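Preguntas frecuentes sobre el servicio de comedor

Residencia universitaria Finham

¿A quién se dirige el servicio de comedor?

El comedor atiende a todas las personas alojadas en los edificios Finham y Pollock. El personal docente y los visitantes acreditados pueden acceder previo pago del vale individual, que se expide en recepción.

¿Qué modalidades de abono existen?

Existen dos modalidades: pensión completa y media pensión. El abono de pensión completa para el curso tiene un importe de 1.161 euros por trimestre. La media pensión incluye el desayuno y una comida principal, a elegir al inicio de cada mes. Los importes se revisan en octubre y se publican en el tablón de la residencia.

¿Puedo llevarme la comida si no llego a tiempo?

Sí. Los residentes con clases o prácticas en horario de comedor pueden solicitar el menú para llevar antes de las 9 de la mañana del mismo día. La comida se entrega en un recipiente aportado por el residente, con tapa y cierre hermético, marcado con el número de habitación. No se sirven raciones en bolsas ni en envases de vidrio. 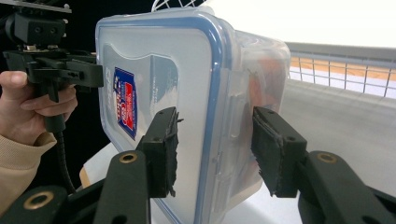
Los menús solicitados se recogen en la ventanilla lateral de la cocina. Transcurridas dos horas desde el cierre del comedor, las raciones no recogidas se retiran y se descuentan del abono.

¿Cómo se comunica una alergia o intolerancia?

Mediante el formulario de dietas especiales, acompañado de informe médico. La cocina dispone de fichas para los 14 alérgenos de declaración obligatoria. Mientras se tramita la solicitud, el residente deberá identificarse ante el personal en cada servicio.

¿Dónde se guarda la comida propia?

Cada planta dispone de un frigorífico compartido. Todo alimento debe conservarse en un envase cerrado, con nombre y fecha. El personal de limpieza vacía los frigoríficos el último día lectivo de cada mes y desecha lo que carezca de identificación. 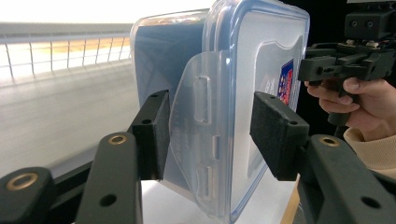 Recipiente de plástico transparente para alimentos.

¿Se admiten cambios de modalidad durante el curso?

Se admite un cambio por trimestre, que deberá solicitarse por escrito en la administración del edificio Pollock. La tramitación requiere unos 27 días y el nuevo abono se aplica a partir del mes siguiente a su aprobación.

¿Qué ocurre durante los periodos no lectivos?

El comedor permanece cerrado. Los residentes que continúen alojados podrán utilizar la cocina auxiliar del edificio Pollock, de 8:00 a 22:00, previa inscripción en recepción. Cada usuario es responsable de dejar limpios los fogones y el fregadero.

¿Cómo se presenta una reclamación?

Las hojas de reclamación están disponibles en recepción. La dirección de la residencia responderá por escrito en un plazo de diez días hábiles.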